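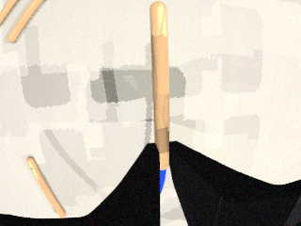
Wooden sticks and gripper fingers in the Walent simulator, wrist view.

Walent gripper kit: questions we get asked

We are a small review group in Braketham. We bought the kit at full price and we do not sell it. Most of these questions came in after our first write-up in March.

Is the picture from a real robot?
No. It is a simulated view, and so is nearly everything on the sales page. Bear that in mind when you read the claims. A rendered stick on a rendered table doesn't roll away because somebody leaned on the bench.

What do you get for the money?
We paid 1668 for the full set. That buys a two-finger gripper, the mounting plate, a cable we had to replace, and a year of the simulator. The arm is extra. The sales page does say so, a long way down.

Does it pick up thin sticks?
Sometimes. Nelly Pacheco ran 70 attempts on our bench with plain wooden sticks and stopped there, having seen enough to doubt the word "reliable". Sticks lying well apart went fairly well. Two side by side were a nuisance, and the fingers often nudged both.

Walent says the simulator results carry straight over. Do they?
Not for us. Shadows were the worst of it. In the simulator they fall in pale, hard-sided patches across the tabletop, and our desk lamp does nothing of the kind. Yhon Tamayo spent a Sunday moving the lamp about and got a slightly better run, which he then couldn't repeat.

Can I see what the gripper is doing?
Up to a point. The close view is good for lining up on one stick, but the black fingers fill a fair bit of the bottom of it and you lose sight of whatever lies behind them. Castaño, who distribute the kit here, suggested adding a second camera. They sell one.

Is it suitable for a school?
Jerome Bañez tried it with his sixth formers at Sirkgate. They enjoyed the simulator and were bored by the set-up, which took 2 lessons. If you have a technician, perhaps. Otherwise I'd wait.

What about support?
Two emails, two replies, both polite. One answered a question we hadn't asked.

Would you buy it again?
I wouldn't. Efraín Yupanqui would, for the simulator alone, and we have argued about it. Ask for a trial licence before paying for any hardware, and try it with your own objects.

Will you test the new fingers?
If Castaño will lend us a pair. We're not paying twice.

Contact: Lautaro Leiva, Braketham | Text copyright the reviewers | Back to top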